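About Fisent

Home / About / What we do

Fisent keeps a public record of how elected members vote in county boards, city councils and special districts. The record covers 378 local bodies. For each one we hold the agenda, the minutes, the roll call on every recorded vote, and a service history for every member who took part. All of it is free to read and free to copy.

We are a nonprofit office in Uzor. We do not endorse candidates, take positions on ballot measures or advise campaigns. We have no members and do not hold an annual convention.

What the record contains

Each member has one page. It lists the seat held, the district, the dates of service, committee assignments with start and end dates, and every recorded vote in order. If a member moves from one body to another, for example from a school board to a city council, the two service histories are joined under one page and the earlier seat is marked as closed.

Each vote has its own page as well. It gives the text of the motion as read, any amendments, the mover and seconder where the minutes name them, the result, and the position of each member present. Positions are entered as yes, no, abstain, recused or absent. "Present, not voting" is stored as its own value in bodies whose rules allow it. Where a body takes voice votes with no roll call, we enter the result only and leave member positions blank. A blank is never converted to a yes.

The database that holds this is called Traltine. It can be searched by member, body, district, subject and date. Full exports are posted in March of each year, and smaller update files are posted between them.

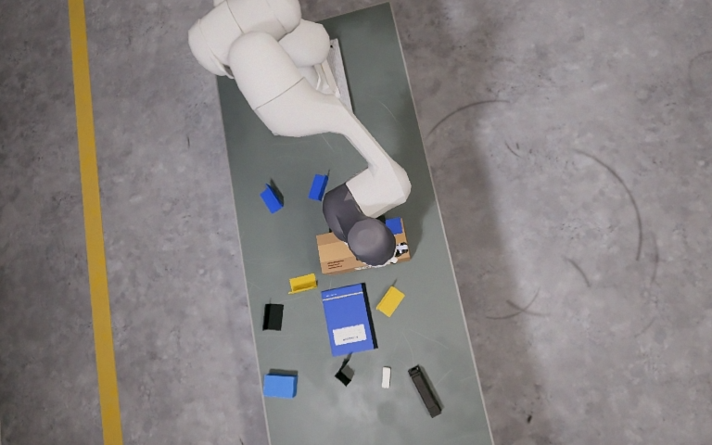 Why not score members, one reader wrote to us, when you already hold every vote they cast? Most people will never read a hundred roll calls, the letter went on, but they would read a number.

We have been asked this in several forms and our policy has stayed the same. A score requires someone to decide which votes matter and which side of each vote is the right one. A procedural motion to table may be a vote against a project or a vote to wait for the traffic study, and the minutes often do not tell us which. Groups that want to build a score can do so from our exports, and a number of them do. They are asked to publish their list of selected votes with the result.

How a record is made

Records start with the approved minutes. We do not work from draft minutes, news reports or video, though video may be used to settle a conflict between two official documents. Once minutes are approved and posted by the clerk, they are fetched and converted to a working file. The format of that file is set out in the Pleltora specification, which is open and can be downloaded from the Standards page.

Two editors then enter each roll call without seeing the other's work. Traltine compares both entries field by field. If they match, the vote is released. If they differ in any field, the vote is held and sent to a third editor, who works from the source document and not from either entry. The reason for the difference is logged.

Common causes of a hold are:

Two members with the same last name and no initials in the minutes
A member who arrived after the call to order and is listed both absent and voting
A consent agenda from which one item was pulled by number, when the numbering was changed at the meeting
A tally that does not add up to the members listed
A motion amended on the floor with only the original text printed

A tally error in the minutes is not corrected by us. The page shows the tally as printed, followed by a note that it does not agree with the roll call. We also write to the clerk. If the body later approves corrected minutes, both versions stay in the record, with the corrected one shown first.

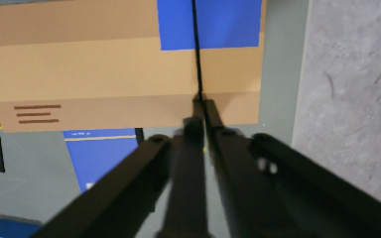
Gripper and cardboard box. Computer rendering.

Paper records

Many of the bodies we cover did not post minutes online until well after they had begun keeping them by computer, and for earlier years the only copy may be a bound book in the clerk's vault. We index these on request from the body. Our paper index now takes in 955 bound volumes. An indexed volume is listed by body, date range and page count, with a note on condition and on any missing pages. Indexing a volume does not mean that its votes have been entered, and the two states are shown separately on each body's page.

Handwritten minutes are transcribed as written. Spelling is kept. Abbreviations are spelled out in square brackets the first time they appear in a meeting. Members named only by title ("the Chairman") are matched to a service history only if the same meeting, or the organizational meeting for that year, gives the name.
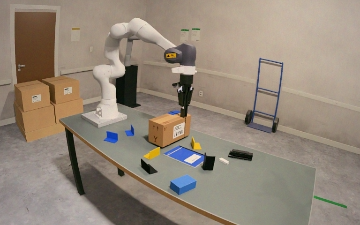 Where neither does, the entry keeps the title alone and the vote is flagged as unmatched. Unmatched votes are left out of member pages but remain on the page for the meeting. They can be found in Traltine by setting the match filter to "none." Readers who hold a document that would settle a match, such as an oath of office or a canvass of votes, may send a copy through the Corrections form.

Corrections

Anyone may report an error. A report needs the address of the page, the field thought to be wrong, and the source for the change. Reports that meet these terms are answered within 48 hours, with either a correction or a statement of why the entry stands. Reports without a source are read but are not tracked.

Elected members have the same right to a correction as any other reader and no more. We do not remove votes at the request of the person who cast them. We do not add statements explaining a vote, unless the statement was entered in the minutes at the meeting. A member's page stays up after the member leaves office.

Home addresses, private phone numbers and the names of minor children sometimes appear in older minutes. These are masked in our copy. The mask is noted so that a reader knows the official document is longer than ours.

Changes to districts

When district lines are redrawn, votes stay with the district number in force on the date of the vote. A member who represented District 4 under the old lines and District 6 under the new ones will show both. Map files for each set of lines are linked from the body's page where the county supplies them. For at-large seats the district field reads "at large," and for numbered posts elected at large it reads "at large" followed by the post number.

Vacancies are recorded from the date the seat became vacant under the body's own rules. That date may differ from the one on the letter of resignation. Appointed members are marked as appointed until they win an election to the same seat.

Funding and use

Fisent is paid for by grants and by fees for custom data work. Custom work is done from the same public record, and no client receives votes before they are released to all readers. We do not take money from candidates, parties, political committees or the bodies we cover. Grant agreements are posted in full on the Finance page, along with the yearly audit.

Text and data may be reused for any purpose with credit to Fisent and the export date. The export date matters, as later exports may carry corrections. If you cite a single vote, please use the permanent address at the foot of the vote page and not the address in your browser bar, which may include your search terms.

Contact

General questions, press questions and requests from clerks each have their own form on the Contact page. Clerks who wish to send minutes to us directly should read the Pleltora guide first and send one meeting as a test file.

Page last reviewed Jan 16, 2026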